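Última actualización: 29 de enero de 2024

Proyecto Prernura: registro de demostraciones de doblado de ropa con una pinza de mano

Memoria del proyecto de la asignatura Robótica Aplicada. Grupo 3.

1. Objeto

La memoria recoge el diseño del procedimiento de toma de demostraciones, el formato de los datos y los criterios de aceptación empleados en el proyecto Prernura durante el primer cuatrimestre. El propósito es disponer de un conjunto de trayectorias de manipulación de tejidos registradas por una persona con una pinza de mano, para usarlas después en el entrenamiento de una política de imitación. La ejecución sobre brazo queda fuera del alcance de esta entrega y se aborda en la segunda parte de la asignatura, que comienza en febrero.

2. Planteamiento

El enunciado permitía elegir entre teleoperación y demostración directa. Se optó por la segunda. La teleoperación obliga a ocupar el brazo del laboratorio durante toda la toma de datos y limita las superficies de trabajo a la mesa donde está anclado. La pinza de mano puede llevarse a un dormitorio, y el doblado sobre una cama presenta dificultades que la mesa no reproduce: apoyo blando, fondo estampado y desplazamiento de la sábana junto con la prenda.

Se fijó un objetivo de 200 demostraciones válidas, repartidas entre dos tareas:

Tarea A. Recoger una prenda extendida por una esquina y llevarla sobre el borde opuesto.
Tarea B. Separar dos prendas próximas y dejar cada una plegada sin solape.

Cada demostración empieza con la pinza abierta sobre la prenda y termina con la pinza abierta y retirada. Los tramos anteriores y posteriores se eliminan en el recorte.

3. Material

La herramienta es una pinza de dos dedos accionada a mano mediante un mecanismo articulado, con almohadillas azules en la cara interior de los dedos. La cámara va fijada al cuerpo de la herramienta y mira hacia los dedos, de modo que la apertura de la pinza puede estimarse desde la propia imagen, sin codificador. El soporte de la cámara es un diseño propio, designado Derko en los planos del anexo. La segunda revisión del Derko corrige el juego lateral detectada en las pruebas de calibración.

El procesado se hace con un programa escrito por el grupo, denominado Ostdale, que sincroniza el vídeo con la unidad inercial, recorta los episodios y genera los ficheros de entrenamiento.

4. Procedimiento de toma

4.1. Calibración. Antes de cada sesión se abre y se cierra la pinza en todo su recorrido, delante de un fondo liso. De esa secuencia se obtienen las posiciones de las almohadillas en imagen para los dos extremos, y entre ellos se interpola.

4.2. Disposición. Las prendas se colocan con orientación y plegado inicial variables. Se mantienen combinaciones de color poco contrastado entre prendas, con el fin de que el modelo no dependa del color para distinguir una de otra. El fondo puede ser liso o estampado.

4.3. Ejecución. Una sola mano, sin ayuda de la otra. Velocidad moderada. No se corrige el plegado con los dedos una vez iniciada la demostración.

4.4. Registro. Se anotan el identificador de la tarea, el operador, el tipo de tejido y las incidencias. 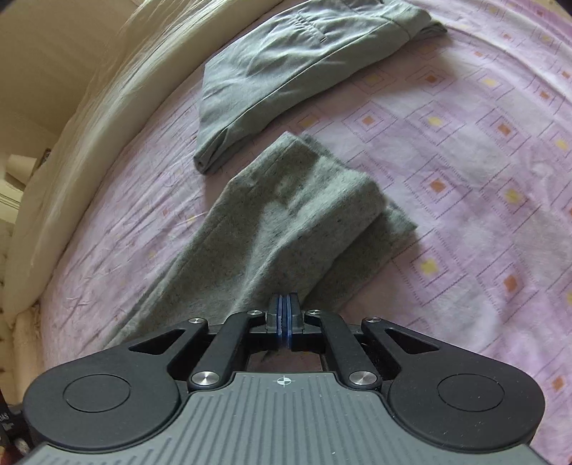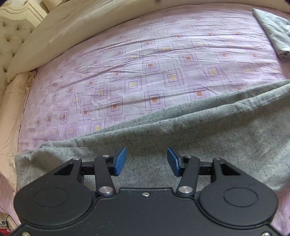
Figuras 1 y 2. Vista desde la cámara de la herramienta sobre tejidos grises y sábana estampada. Figura 1: dedos casi cerrados. Figura 2: pinza abierta, sin agarre.

5. Estimación de la apertura

La apertura se calcula a partir de la distancia en píxeles entre las dos almohadillas, segmentadas por color en el espacio HSV. El azul se separa sin dificultad de los tejidos grises y del rosa de la sábana. Con prendas azules la segmentación falla, por lo que se excluyeron del conjunto. Una alternativa sería seguir los pasadores metálicos del mecanismo, cuya posición también depende de la apertura; se probó de forma preliminar y los reflejos producían pérdidas de seguimiento demasiado frecuentes.

La señal de apertura se filtra con una mediana móvil. El filtro introduce un retardo que se compensa en Ostdale antes de sincronizar con la pose.

6. Estimación de la pose

La pose de la herramienta se obtiene por odometría visual-inercial. El estampado de cuadrados y rombos proporciona abundantes puntos característicos, pero plantea dos inconvenientes. El primero es la repetición del motivo, que genera correspondencias falsas entre celdas vecinas cuando el movimiento es rápido. El segundo es que la sábana no es un sólido rígido: al tirar de una prenda se arrastra parte del fondo, y el estimador interpreta ese arrastre como movimiento de la cámara.

Para reducir ambos efectos se aplican dos medidas. Se enmascara la región de la imagen ocupada por la pinza y se da más peso a los puntos alejados de los dedos, entre ellos los del mobiliario cuando entra en el campo de visión. Las tomas con la cámara muy próxima al tejido siguen siendo las menos fiables, por falta de referencias fijas.

7. Criterios de aceptación

Una demostración se acepta si cumple las condiciones siguientes:

a) Las dos almohadillas son visibles en al menos el 90 % de los fotogramas.
b) La odometría no se reinicia durante el episodio.
c) El estado final coincide con el definido para la tarea.
d) No aparece la mano libre del operador.

La comprobación de a) y b) es automática. Las condiciones c) y d) se revisan visualmente.

8. Estado del proyecto

En la fecha de entrega el conjunto contiene 100 demostraciones aceptadas, la mitad del objetivo. La causa principal de rechazo es la condición b), sobre todo en la tarea B, que exige más desplazamientos laterales. La condición a) se incumple casi siempre por la misma razón: un pliegue levantado tapa una de las almohadillas.

Se detectó además una ambigüedad en el enunciado de la tarea B. Cuando una prenda asoma por debajo de otra, los operadores no coincidían en cuál debía moverse primero. Se ha fijado como regla mover siempre la que queda encima. Las demostraciones anteriores a la regla se conservan con una etiqueta distinta.

9. Trabajo pendiente

Completar el conjunto y repetir las tomas de la tarea B con la regla nueva. Evaluar la colocación de un marcador fijo en el borde de la cama como referencia para la odometría. Entrenar un primer modelo solo con la tarea A y verificar las predicciones de apertura sobre episodios reservados. Revisar la fijación del Derko después de cada sesión, ya que los tornillos se aflojan con el uso. Los planos, el código de Ostdale y las hojas de registro se entregan en el anexo digital.

© Grupo 3, Proyecto Prernura. Contacto: a través del aula virtual de la asignatura. Volver arriba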